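Packing bench notes: rack, tray and tape

Vindcombe site update, Aug 20, 2023

The small-parts bench has been laid out again following the June review. The layout is built on three items: a black dish rack with metal rods, an open cardboard tray, and a clear compartment case at the back against the wall. Yufang Xue drew up the positions and Carol Mottram signed them off.
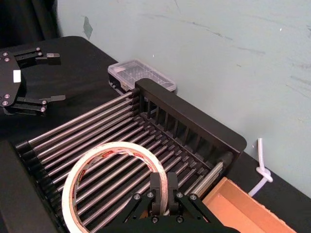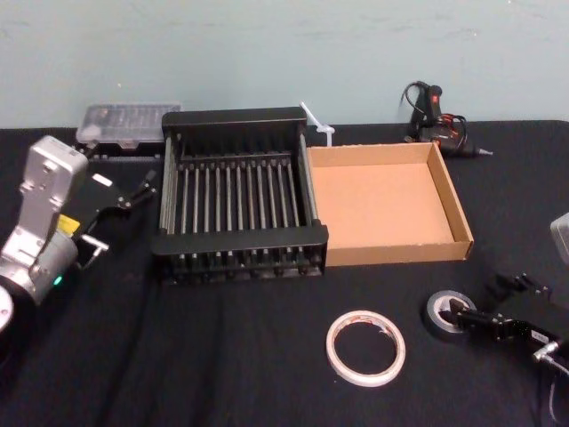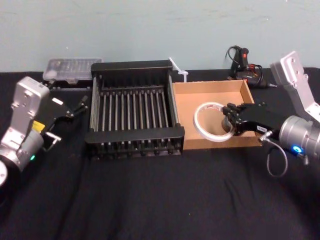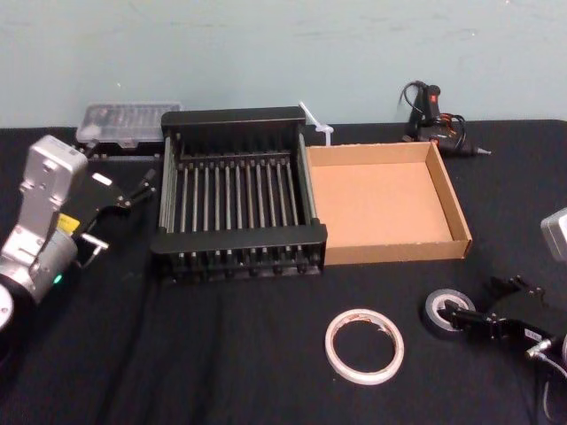 The rack serves as the holding point for tape and other round stock between uses. A roll may be laid flat across the rods or stood between them. Laid flat is preferred for wide rolls, as the rods support the full width and the cut end of the tape does not pick up lint from the cloth. Narrow rolls can tip when laid near the front rail and should go toward the middle.

The rack was purchased as an ordinary kitchen item. Two molded plastic holders were considered, one from Civel and one from Danov. Both have fixed slots, and neither took the widest roll in stock without forcing. The rods give adequate clearance for every size currently held.

The cardboard tray stays open on the bench and receives items that are ready to leave. Trays are single-wall brown corrugated, supplied flat in bundles by Mohammadi. The current order is for 290 pieces, with a further 875 on call. A tray should be replaced when a corner softens or a side wall no longer stands upright. Do not repair trays with tape. The added thickness at the corner prevents them from stacking squarely in the outbound carton, which holds 8.

Cable ties, clips and similar small parts belong in the compartment case. The lid should be closed when the case is not in use. Yasaman Kazemi has asked that mixed compartments be sorted at the end of each shift instead of being left for the next one. Spare dividers are kept in the drawer under the label printer.

The black cloth remains in use as the bench cover. It reduces glare from the overhead fixtures and keeps small pale parts easy to find. Lint and creases have both been raised as complaints. The cloth should be lifted and shaken weekly, away from the bench, and smoothed from the back edge forward when it is put down again. Replacement cloths are cut 5 inches longer than the tabletop at the front so that the hem does not sit on the working surface.

Items still open:

Rack feet. A thin rubber pad under each foot has been suggested to limit sliding on the cloth. Niloufar Arabzadeh is testing two thicknesses.

Wall behind the bench. Repainting is scheduled with the corridor work. Until then, wipe marks with a damp cloth only.

Tape labels. Rolls should keep the supplier marking on the core until finished, so that the batch can be traced.

Questions on bench layout go to Negin Bagheri in stores.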